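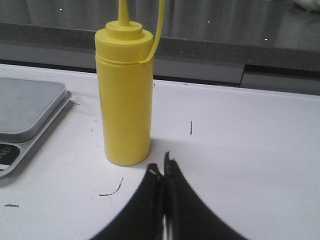 Search this site Search
Home Fixtures Club Notes Archive Contact

Rullbridge prepare for the second leg

Rullbridge Ladies will travel to Mwakalinga Park for the second leg of the County Shield semi-final with a one-goal advantage and a squad close to full strength. The first leg, played in March before a crowd of 300, was settled by Soledad Ostrowski's header from a corner shortly after the interval.

The head coach, Yayra Tetteh, has asked supporters to be patient. Her view is that the home side will press high from the start and that the opening period may not be comfortable to watch. Rullbridge conceded possession for long spells in the first leg and defended their own area well, but the passing out of midfield was hurried and will have to improve.

Loretta Haverford is available again after a hamstring strain and trained with the full group on two occasions last week. It has not been decided whether she will start. Her absence meant a change of shape, with Ostrowski moved inside from the left, and there is a good case for leaving matters as they are. I should prefer to see Haverford brought on in the second half, when the pitch at Mwakalinga Park tends to cut up and her strength in the air is of more use.

The Shield was first contested in 1946 as a men's competition, and the women's tournament has now been held for 3 seasons. Rullbridge have not previously gone beyond the quarter-final. The other semi-final has been completed, and Vondeo Athletic await the winners.

Readers who intend to travel should note the following. The coach will leave from the ground at noon and seats must be reserved through Mwangi Gachanja at the club office. Admission is payable at the turnstile. The car park beside the main stand is reserved for officials and players, and visiting supporters are asked to use the field on the northern side. Should the scores be level on aggregate, extra time will be played, followed by penalties if required.

Tobias Halvorsen will referee. He took charge of the league fixture between the same two sides in the autumn, which ended goalless.

My report will appear on these pages on the morning after the match.

Posted April 9, 2018
14 shares 6 comments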